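Search this site Enter keywords Search

Toy lending belongs in the library budget

The review of community services now before Dukska Shire proposes that the lending of toys be moved out of the library service and offered to any outside body willing to run it. The proposal occupies less than a page. It deserves more attention than its length suggests, and in our view it should be rejected.

Toy lending in the shire began at the Irkar branch, in a storeroom behind the large print shelves, and was later extended to the Stankevičius Street branch under the name Plillalel. Members of the library may borrow toys, puzzles and games on the same card they use for books. There are 91 families with items on loan in an ordinary fortnight, and the catalogue holds around 200 entries. Loans are for 28 days. No fee is charged and no fines are levied, although a lost piece must be reported on return.

The review describes this as a "non-core activity". The phrase is used eleven pages earlier of the car park at the aquatic centre, and it carries the same weight in both places. It assumes that the core of a public library is settled and that whatever has been added since may be taken away without loss. Library services in this country have never worked on that assumption. Children's rooms were once considered an indulgence. Large print, talking books and public internet terminals were each introduced over objections that they were the business of somebody else. In every case the question that mattered was whether residents needed access to something that few of them could sensibly buy for themselves, and whether a lending institution was well placed to provide it.

On that test the case for toys is strong. A child of eighteen months has no use for most of what was bought at twelve months, and a household that wishes to keep pace must either spend a good deal or do without. The secondhand market is of some help in the larger centres. It is of very little help on the properties west of Irkar, where the mobile library is the only council service that calls at the gate. Removing toys from the van would save a shelf and a half. It would also end a service for those families altogether, because no outside body is likely to drive 100 kilometres to deliver a box of puzzles.

It is said in reply that an association of parents could take over the collection, as happens elsewhere. Many such associations do excellent work, and this essay is no criticism of them. They depend, however, on a supply of adults with spare hours, a suitable room at low rent and the patience to complete an incorporation return each year. Where these exist together, an independent toy library may flourish. Where one of them fails, it closes, often with little notice and with its stock divided among sheds. The library service already has a room, a catalogue, insurance and staff who are paid to open the door. It would be a strange economy to ask parents of small children to duplicate all four.

There is a further point, on which the review is silent. Parents who come to borrow a toy pass the picture books on the way to the desk. Branch staff have observed for some years that membership taken out for one purpose is soon used for the other, particularly by adults who did not grow up with a library habit and who may find a wall of books forbidding. A service that brings such families through the door under their own steam should not be valued only by the cost of its shelving.
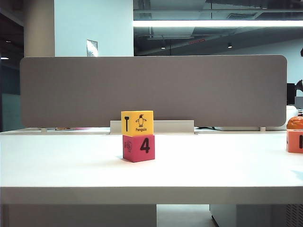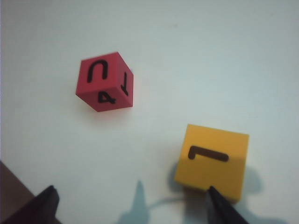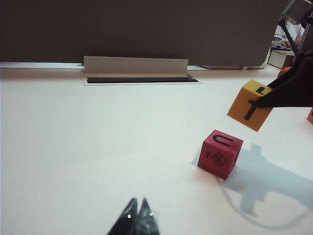 The strongest argument against toy lending concerns what is lent, and it should be met directly. Critics hold that a public collection ought to have educational merit, and that toys cannot be assessed for it as books can. We do not accept the second part. Selection is a professional skill, and it can be applied to an alphabet puzzle as readily as to an atlas. The blocks in the first picture are a fair illustration: a yellow foam cube bears a penguin with its name printed beneath, and it rests on a pink cube marked with a large 4. A parent can talk about the animal, read the word, name the numeral and the colours, and then let the child get on with knocking the lot over. Little more than a clear patch of white tabletop, such as all three pictures have, is required for the purpose. Good picture books are chosen on very similar grounds, and staff who can defend one purchase can defend the other.

Questions of hygiene and wear are real but ordinary. Items are checked on return, withdrawn when they are no longer fit to lend, and replaced from the same vote that replaces damaged books. If the council considers that vote too generous, it should say so and state the amount it wishes to save. The review gives no figure for toy lending at all, having combined it with school holiday activities and the seed exchange in a single line.

We therefore ask that the recommendation be withdrawn, that the costs of the Plillalel collection be reported separately in future budgets, and that the mobile library's toy shelf be retained for at least the life of the present vehicle. Residents who hold a view, including a contrary one, may make a written submission at either branch until close of business on the last Tuesday in November. Submissions need not be typed.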